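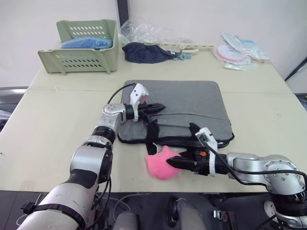
A grey case on a cream-coloured table.

Bring back the extra half hour

By Flynn Treloar
12/22/23

The Skandemano Cup dropped extra time two seasons ago. If a tie is level after 90 minutes, the players go straight to penalties. The change was sold as a kindness to tired legs, and most clubs voted for it without much argument. I thought it was a mistake then and I think so now, after watching Munum go out at Gitance in the second round.

Munum were the better side for most of the second half. They were a goal down at the break, equalised through Oisín Rafferty with 12 minutes left, and had Gitance pinned in their own box from then on. Gitance had used all their substitutes and their left back was playing with a heavily strapped thigh. With another half hour I would have backed Munum to win it. Instead the whistle went, the coin was tossed, and Gitance won the shootout 4-2.

I don't blame Gitance. They played to the rules. From the 80th minute they stopped trying to score, because a draw gave them an even chance and open play didn't. Their keeper took his time over every goal kick and was booked for it. Any sensible coach would have told his team to do the same.

My complaint is with the rule that makes this the sensible thing to do. When a weaker team knows there are 30 minutes still to come, hanging on for the draw is a risky plan. You might survive ten minutes under pressure, but 40 is another matter, so sooner or later you have to come out and play. Take the extra time away and the last quarter of an hour of a level cup tie becomes a stalling exercise. I have now sat through three of them this season, and they were all dull in the same way.

The argument about fatigue deserves a fair hearing. Players at this level have jobs. Some of them drive two hours home after an evening match and start work at six. Munum had a league game three days later and lost that too, so it would be silly to pretend the fixture list is light. But few cup ties finish level, and a club that gets to the semi-final might play extra time once on the way. Squads are bigger than they were, five substitutes are allowed, and a sixth could be permitted once extra time begins. That seems a much smaller change than cutting off the match.

Then there's the money. Grounds pay for lights and stewards by the hour, and the league office says an early finish saves clubs something. It does, though not a great deal. Tipoki put theirs at $50 a night under lights. They drew a crowd of 979 for their first-round tie, at a ground that holds 2,000, and I doubt one person in there would have objected to seeing more football for the price of the ticket.

People will tell me that shootouts are exciting, and they are. I was on my feet for the one at Gitance like everybody else. But a shootout works best as a last resort, after both sides have had every reasonable chance to win the match. Rafferty had the ball at his feet on the edge of the area when the referee blew for full time. He missed his penalty ten minutes later, and that's what will be remembered of his night, when he had been the best player on the pitch by a long way.

There is a middle course if the clubs won't accept the full half hour. Keep straight penalties for the first round, when the gaps between the divisions are widest and the travel is worst. From the second round on, play extra time. The semi-finals and the final should never have been included in the change at all, and I have yet to meet a supporter of any club who wants a final decided after 90 minutes and a coin toss.

The rules come up for review in January. Clubs can put forward amendments in writing before the meeting, and it takes only two of them to force a vote. Munum have said they will propose one. I hope Tipoki second it, and I'd like to see Gitance support it as well, even though they're the ones still in the draw.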